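Filed under: Community Health > Infection at Home > Working Papers
Last updated: April

4. What households did when somebody came down with gastro

Before we get to the habits themselves, it is worth saying a little about what we had expected to hear, as it shaped the questions we asked and probably the ones we forgot to ask. Both of us had grown up in large families where a stomach bug was treated as a kind of weather. It came through, everybody had their turn, and somebody's mother boiled a lot of rice. We went into the Visgate interviews fairly sure that people who had lived through months of hand sanitiser and distancing would have come out the other side with a quite different way of going about things. Some had. A good many others told us, often with a laugh, that they had gone straight back to doing what their parents did.

The 40 households who took part kept a diary through the cooler months using the Zeteo form, either on a phone or on the printed pad for those who preferred it (more did than we had planned for, and we ran out of pads by the second Wednesday). Between them they made 507 entries that mentioned vomiting, diarrhoea or both. An entry could be as short as "Finn sick again, towels" or could run to a page and a half, and we have tried to be fair to both sorts of writer in what follows. Where an entry was unclear, Thitima Wattanapong rang the household and asked, and her notes from those calls were coded along with the diaries.

4.1 Setting a person apart

The first thing most households reported doing was to give the sick person a room, or at least a corner of one. In houses with more than one toilet this was simple enough, and the diaries barely mention it. In smaller flats it took a good deal of negotiation, and here the entries become much richer. One mother of three wrote that she had put the sick child in her own bed and slept on the lounge "with the bucket within reach of everyone". A retired couple drew up a bathroom timetable, kept to it for a day, and then gave it away when both of them fell ill on the same night. Several people described the toilet as the thing they worried about most, and they cleaned it more often than they cleaned anything else in the house.

We were struck by how seldom the word "isolate" turned up. People had used it freely when talking to us about respiratory illness, and many could recite the old rules about days and distances without being asked. With gastro they spoke of "keeping him out of the way" or "letting her have the good couch". Dagný Kragh has suggested that isolation had come to mean something done to you by an outside authority, with a phone number and an end date, and that people were glad to have their own softer words back. We think there is something in this, though we did not ask about it directly and would like to see it followed up by someone who does.

4.2 Hands, and what hands were for

Handwashing was reported in nearly every household, which will surprise no one who has ever run a diary study on the topic. People know what they are supposed to write down. The more useful material came from the free-text box, where diarists explained when they washed and what with. Sanitiser gel was a great favourite, often the same pump bottle that had sat by the front door for years. Fewer people knew that alcohol gels do a poor job against norovirus and that soap and running water are the better choice by a fair way. When Thitima raised this on the phone, the usual answer was a pause and then a question about whether the bottle should be thrown out. (It need not be. It simply shouldn't be asked to do this particular job on its own.)

Adults tended to wash after helping the sick person and less often before getting food ready, and many entries put the two close together: a change of sheets, then toast for the other children. We do not want to make too much of the order in which tired people write things down at the end of a long day. Still, it is a pattern that Þrastardóttir described in her earlier report on family day care, and the likeness was close enough that we went back and re-read our coding sheets to make sure we hadn't simply borrowed her categories.

4.3 The kitchen

Kitchens were where our diarists were least certain of themselves. Asked who had cooked during the illness, a large share of households named a person who had been unwell within the previous two days. There was nothing careless in it. The cook felt better, dinner was due and the rest of the family was hungry. Advice to stay away from food preparation for at least 48 hours after symptoms stop was known to nearly everyone who had worked in a café, aged care or child care, and to hardly anyone else. Those who did know it said they followed it at work as a matter of course and had never thought to bring it home with them.

Shared utensils and crockery came up again and again in the interviews, far more than the diary form had allowed for. Some families set aside a mug for the sick person and washed it separately. Others relied on the dishwasher and gave the matter no more thought. Serving spoons were a point of some feeling in the share houses, where a pot might sit on the stove all evening and be visited by anyone passing through. Mugs and long-handled spoons of everyday kinds, such as the slotted spoon in Figure 3, were among the things people named most readily when we asked what got handled by everybody and washed by whoever was nearest the sink.

Figure 3. Mug stand and slotted spoon on a wooden tabletop.
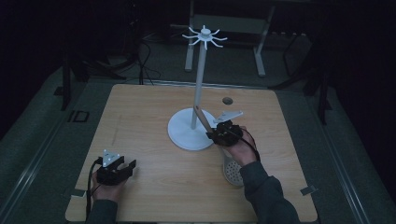 Tea towels deserve a paragraph of their own. In most homes one towel hung in one place and was used for dishes, for hands, and now and then for a small face. Changing it daily during an illness was the single new habit that families told us they had found easy to keep up, and several were still doing it when we rang them at the close of the study. It costs very little, it needs no shopping, and a child can be put in charge of it. If we were writing a fridge-door sheet for households tomorrow, the tea towel would be very near the top.

Cleaning products were a muddier business. People owned plenty of them and were loyal to the ones their own parents had used. Vinegar was mentioned with great affection, and bleach with a certain amount of fear, particularly by those who had once mixed it with something they should not have. Diluted bleach, made up fresh and left on the surface for long enough, remains the sensible choice for hard surfaces after vomiting, provided the material can take it. Only a handful of diarists described leaving it on for any length of time at all. The others wiped it on and wiped it straight off again, much as one would with a spray for crumbs.

4.4 Some limits of these accounts

The diaries were kept by whoever in the house was willing, and that person was usually the one already doing most of the cleaning. We have very little from teenagers and less from the people who were actively ill, for reasons any reader will sympathise with. Entries were also thinner on weekends. We had set up Skimotix to send a reminder each evening at seven, and a number of families told us, quite kindly, that seven was bath time and they had learned to ignore it. A later round of the work will let each household pick its own hour, and will add a short set of questions on who handles the dishes when the usual person is in bed.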